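Cliltance Block Set, student release

Data card for the block pushing and sorting recordings made by the Stesley robotics club. Maintained by Ye-seo Choo. Questions about the files go to the club mailbox, questions about the controller code go to the Sotach repository.

Status

Second release. The first one had wrong timestamps on the gripper channel and should be deleted if you still have a copy. Episode numbering changed between the two, so index files from the first release will not match.

What is in it

2049 episodes of tabletop manipulation with small colored blocks. 1325 of them have a task label. The rest are free play recorded while new members learned to drive the arm, and they are kept in a separate folder called unlabeled.

Each episode is one folder:

wrist.mp4, color video from the wrist camera
state.csv, joint positions and gripper opening
label.txt, one line of text, missing for unlabeled episodes
notes.txt, optional, whatever the operator typed

The gripper opening in state.csv is a raw motor value. Larger is more closed. It was not converted to millimeters and the zero point moved when the fingers were taken off for cleaning in November, so do not compare absolute values across that break. The folder names carry an a or b suffix to tell you which side of the break an episode is on.

Tasks

Labels come from a fixed list of 8 strings. Spelling is consistent within this release. "Put together" means the blocks end up side by side, "stack" means one on top of the other. Operators mixed these up early on and the labels were corrected by hand by watching the video to the end.

Collection

All driving was done by club members using the Kulkarni hand controller. There were four regular operators. Operator IDs are in index.csv as letters and are not linked to names. Sessions lasted up to 4 hours, and the later part of a long session tends to have slower, less direct motions.

Blocks were placed by hand before each episode. There was no placement grid. Starting positions lean toward the middle of the reachable area, and anyone training a policy should expect it to do worse near the edges.

Known problems

Wrist video runs a little behind state.csv. The offset is constant inside an episode but not between episodes. align.py estimates it from the first gripper movement and writes it to offset.txt.

Exposure was left on automatic. White areas near the lamp clip, and the red blocks shift in tone when the gripper covers much of the view.

The surfaces have marks and scratches that stay put for whole sessions. A model can use them as position cues. Crop or augment if that matters for your work.

The square black markers were not used for calibration in this release. They are often covered by blocks or fingers, and no marker poses are supplied.

Sample views

Gripper with colored blocks and a square marker, two views. 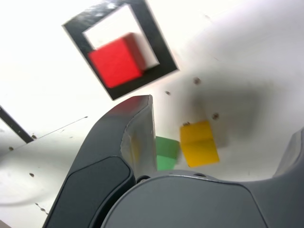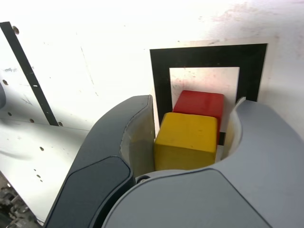 Splits

train.txt and test.txt list episode folders, one per line. The test list was drawn by session, so no session appears in both. Unlabeled episodes are in neither list. If you make your own split, draw it by session too, or the surface marks will leak between the two sides.

Use

Free for coursework and club projects. Please name the Cliltance Block Set and the release number in your report. Corrections to labels are welcome as a patch against index.csv, with the episode folder name in the commit message.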